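How to find out why a hand-held gripper does not close evenly
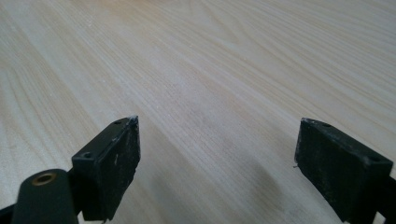
I write this guide because I lost almost two days to this fault, and the answer was simple when I finally looked in the correct place. It concerns the hand-held gripper with two parallel fingers that we use at Astham for recording pick-and-place tasks. The same method should work for other grippers where one trigger moves both fingers through a linkage.

What the fault looks like

When you pull the trigger slowly, one finger arrives at the center before the other. On a heavy object you do not notice it. On a light object, for example an empty paper cup, the first finger pushes the object sideways until it meets the second finger. In our recordings the cup moved every time before it was gripped. The arm learned this from us and repeated it, and on Monday it pushed a full cup over the edge of the table. We had 27 recordings in that batch and 23 of them showed the push. I had to remove all of these from the Nyaga training set.

If your gripper does not close at all, or if the trigger is stuck, this guide is not for you. Look first at the cable or the spring.

Before you start

You need a flat table with nothing on it, a hex key that fits your finger screws, a soft brush, a dry cloth, a caliper, masking tape and a pencil. Disconnect the battery or the USB cable. If your gripper has a motor instead of a trigger, this step is a safety matter. The fingers can close with full force when the controller starts again, and your own fingers will be between the pads.

Do not put oil on anything yet. I did this first and it was a mistake. The oil hid the symptom for one afternoon and collected dust in the joint, so later I had to clean everything again.

Step 1. Measure the fault

Put a strip of masking tape on the table and draw a line across it. Hold the gripper low over the table so that the line is in the middle between the open fingers. Close slowly and stop when the first pad reaches the line. Keep the trigger there and measure from the line to the other pad. Write down the value. Repeat this a few times, because the hand is never completely steady.

On a healthy gripper of our type the difference is less than 1 mm. Mine was about 3 mm, always with the right finger first.

Step 2. Turn the gripper over

Do the same test with the gripper upside down. If the other finger now arrives first, gravity is pulling on loose parts, and you have play in a joint. Go to step 4. If the same finger is still first, go to step 3.

Step 3. Check the finger screws

Each of our fingers is held by 2 screws. Mark the position of the finger on its bracket with a pencil, then try to move the finger with your hand. It should not move even a little. If it moves, loosen both screws, push the finger back to the stop, and tighten the screws in turns, a little on one and a little on the other. Do not tighten one completely first, or the finger will sit at an angle.

Look also at the pads. Brush off the dust and wipe them with the dry cloth. Scratches are normal and do not cause this fault. Change the pads only if one is clearly thinner than the other; compare them with the caliper.

Step 4. Check the bushings

Remove the pivot pins one at a time and put each one back before you take out the next. Look into the bushing with a lamp. The hole must be round. In my case the hole on one side had become slightly oval, and the pin could tilt in it. The replacement set from Mevent came with new pins, and I recommend that you change the pin together with the bushing. An old pin will damage a new bushing quickly.

Press the bushing in straight. If it goes in crooked, stop and take it out. Do not hit it with a hammer, as I saw suggested in one forum. The housing is plastic and can crack.

Step 5. Measure again and calibrate

Repeat step 1. If the difference is now small, connect the gripper and run the opening calibration. In Calidgate this is under Device, then Jaw width. Open completely, confirm, close completely, confirm. If you skip this, the width in the new recordings will not agree with the real opening, and you will look for a second fault which does not exist.

Finally, make a few test recordings with an empty cup and play them slowly. The cup should stay in its place until both pads touch it. I now do the tape test every week before the first session. It takes less time than making coffee.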